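Painemal Publishes Service Routine for Its Hand-Held Gripper Cell

Free setup and repair guide covers jaws, screws, lenses and the checks between sessions

Painemal, which builds and maintains hand-held gripper sets for recording household tasks, has released the service routine its own technicians use. The guide runs to 83 pages and covers one cell: a pair of grippers, a head camera, a charging dock and the laptop that ties them together. It can be downloaded without registration from Friday.

The routine was written over 1,714 hours of operation in furnished rooms, mostly folding and sorting clothes. Lorena Carrasco, who runs maintenance at Painemal, began it as a notebook kept next to the dock.

"Cloth is hard on a gripper in a quiet way," Carrasco said. "There is no crash and no broken part. The fingers creep out of line, and one morning the operator has to squeeze twice to hold a T-shirt."

The first chapter deals with the fingers. Technicians look over the faces for scuffs, wipe them with a dry cloth and check each screw with a hex key, starting at the base bracket and ending at the tips. A grip test follows on a folded piece of knit fabric, held upright between the closed fingers.

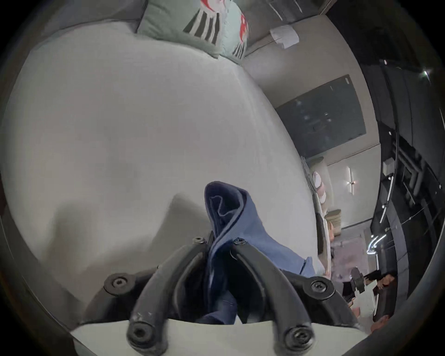
How often do the fingers need to be replaced?

Painemal changes them as a pair after 763 hours of use, or sooner if the tips no longer meet when the grip is closed. A single new finger is never fitted next to a worn one.

The second chapter covers alignment between the two hands. Each gripper is zeroed on the dock, then both are checked together on a garment laid flat on a bed. The operator takes one bottom corner in each jaw and holds still while the laptop compares the two opening widths. If the readings differ by more than 3 millimeters, both units go back to the dock – the routine does not allow one side to be corrected by hand.

"People want to fix the side that looks wrong," said Oldřich Zeman, who wrote the alignment software. "Half the time it's the other one."

The status light is checked at the same point, along with the seating of the jaw on the body.
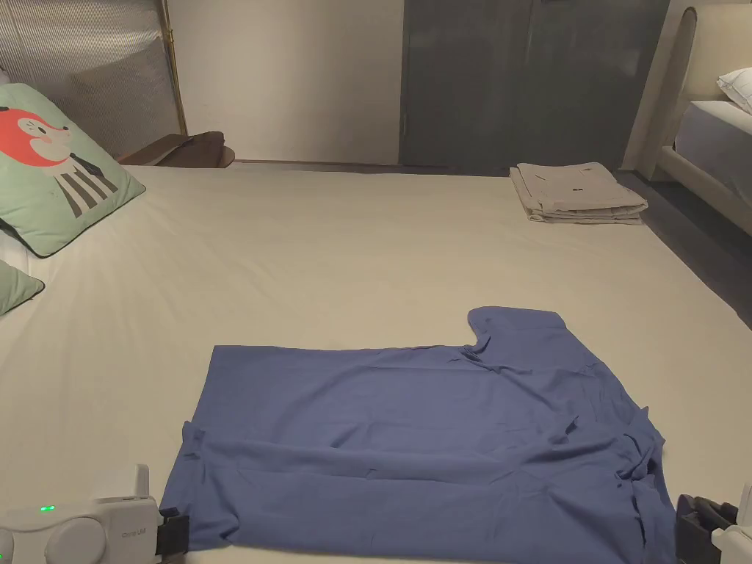 Repairs and Spare Parts

The last chapter lists the repairs that can be done on site: jaw swaps, screw replacement, cable changes and lens cleaning. Work on the trigger spring or the main board is sent to the Painemal bench in Gostusbridge. Parts for on-site repairs are sold by Pukden, which will stock finger pairs and screw kits from June.

Macarena Medina of Pukden said the kits will be packed by repair, with the right hex key in each bag.

Readers who find errors in the guide can write to Brenda Farías at the Painemal service desk. Corrections will be added to the online copy as they are confirmed.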